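"Rechnen Sie mir vor, was das Spülen von Hand kostet"

Pascal Besnard hat schon einiges kommen und gehen sehen, was sich Küchenhilfe nannte. Er berät Kantinen und Wohnheime beim Einkauf von Geräten, und seit November liegt auf seinem Schreibtisch das Angebot der Firma Sultomar: ein Einstiegspaket namens Pakar, bestehend aus Greifarm, Zweifingergreifer, Software und Schulung. Wir haben ihn gefragt, was er davon hält.

"Erst mal gar nichts", sagt er. "Ich halte von einem Prospekt nie etwas. Im Prospekt räumt der Arm einen Tisch ab, und daneben steht, das sei in 30 Minuten eingelernt. Eingelernt worauf? Auf diesen Tisch? Auf jeden Tisch?"

Also ist er zur Vorführung gefahren. Aufgebaut war eine Art Kinderküche für Erwachsene, mit Spielzeugobst, einer Ketchupflasche auf einem Teller und Geschirr in Pastellfarben.

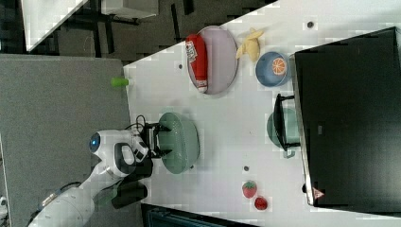 Den Vertreter habe er gleich gefragt, wer die Sachen hingelegt habe. "Das ist die entscheidende Frage bei so etwas. Wenn der Vorführer bestimmt, wo die Schüssel steht, dann weiß ich hinterher, dass der Arm an diese eine Stelle kommt. Bei meinen Kunden stellt aber der Nachtdienst die Schüssel hin, und zwar jedes Mal woanders." Man habe ihm versichert, die Lage der Teile sei frei wählbar. Im Datenblatt hat er den Satz dann gesucht und auf Seite 23 gefunden, mit einer Fußnote: "innerhalb des eingelernten Bereichs".

Besnard ist kein Gegner der Technik. Den Greifer findet er ordentlich gemacht, die Bewegungen seien ruhig, und dass man den Arm ohne Programmierkenntnisse führen könne, glaube er sogar. Ihn stört etwas anderes. "Zwei Finger sind zwei Finger. Eine Schüssel am Rand packen, gut. Aber nehmen Sie mal ein Sieb, halb voll mit Nudeln. Da will ich sehen, was passiert, und genau das wird nicht vorgeführt."

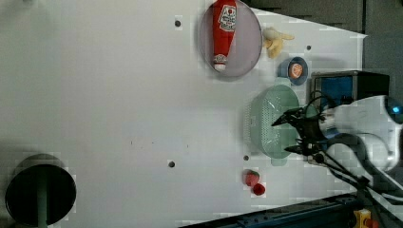
Greifer über dem hellgrünen Sieb. Auf dem Tisch liegen auch Ketchupflasche, Banane und Erdbeere.

Auch an die Kabel denkt er. In einer Vorführung hingen sie eben herunter, sagt er, in einer Großküche werde jeden Abend gewischt. Auf seine Frage nach einer Schutzhülle kam der Verweis auf das Zubehör. Das vertreibt nicht Sultomar, sondern der Händler Makhubela, mit einer Lieferzeit von 28 Tagen. "Dann ist es kein Paket. Ein Paket ist, wenn alles drin ist."

Ob der Wettbewerb besser sei? Besnard winkt ab. Vendgate habe ein ähnliches Angebot, da gebe es die Hülle dazu, dafür koste die Software jedes Jahr extra. "Das verschiebt sich nur. Irgendwo zahlen Sie es immer."

Am meisten ärgert ihn die Wirtschaftlichkeitsrechnung, die er zur Vorführung bekam. Sie geht davon aus, dass der Arm jeden Tag ohne Unterbrechung arbeitet und niemand daneben steht. "Da stand aber die ganze Zeit einer daneben! Rechnen Sie mir vor, was das Spülen von Hand kostet, und dann rechnen Sie den Mann dazu, der aufpasst."

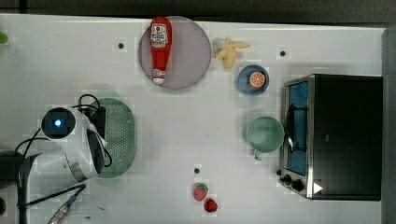 Der Aufbau von oben: links der Arm, rechts der Ofen, davor der mintgrüne Becher.

Zwei seiner Kunden interessieren sich trotzdem für Pakar. Abgeraten hat er ihnen nicht. Er hat ihnen eine Liste mitgegeben: eigenes Geschirr mitbringen, es selbst auf den Tisch stellen, den Vertreter vor die Tür schicken und eine Stunde zusehen. "Und vorher nicht unterschreiben, auch nicht die Absichtserklärung - die liest sich harmlos, aber da steht eine Anzahlung drin."

Sultomar hat ihm einen zweiten Termin angeboten. Er will hingehen und ein Nudelsieb mitnehmen.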